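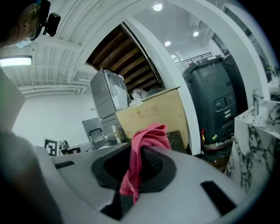
4. Muting, hiding and leaving group chats

Sooner or later every Podeo account ends up in a group chat it didn't ask for. This section covers how to quieten one, how to put it out of sight and how to get out altogether. You will need the app open and signed in. The web version can do steps 1 to 5 but not the rest.

4.1 Muting a group

1. Open the Chats tab and find the group. It will be the one at the top.
2. Press and hold the group's name until the menu slides up.
3. Tap Quieten.
4. Choose a length of time: 20 minutes, until Tuesday, or Always. (Yes, Tuesday. It is when the weekly digest goes out, and we have stopped arguing about it.)
5. Tap Save. A small grey bell appears next to the name.

Note: a muted group still shows its unread count. If the number bothers you, go to Settings > Badges and switch off Show totals. Our own test account reached 3784 before Yutong Kang gave in and switched hers off too.

Note: anyone who types your name with an @ in front of it will still get through. To stop this as well, tick Even if they ask for me on the same menu.

4.2 Hiding a group

Hidden groups move to the Attic, at the very bottom of the Chats tab. Nothing is deleted and the other members are not told.

6. Swipe the group to the left.
7. Tap Send to Attic.
8. To bring it back, scroll down to the Attic, swipe right and tap Fetch.

If you hide a group without muting it first, the next message will bring it straight back down the ladder. Do 4.1 first.

4.3 Leaving a group

9. Open the group and tap its name at the top of the screen.
10. Scroll past the members, the shared photos and the birthday list to Leave group.
11. Choose Leave quietly or Leave with a note. The note is seen by everyone and can't be edited afterwards.
12. Tap Leave, then tap it again when asked.

CAUTION: if you are the only organiser, pick a replacement before step 9. Otherwise Podeo hands the job to whoever posted last. This is how Tainá Guerra came to run Mernthorpe Lost Cats, and she has a dog.

CAUTION: leaving does not remove what you have already posted. Delete those messages first (see section 3) - once you are out, you can't get at them.

4.4 If you are added back

Anyone in the group can add you back up to 2 times. After that they have to send an invitation, and you can ignore it for as long as you like. To block invitations from one group only, open the invitation, tap the three dots and choose Not this one.

Chats brought over from Florkness or Memon count as new groups and lose any mute you had set, so go through 4.1 again for each of them.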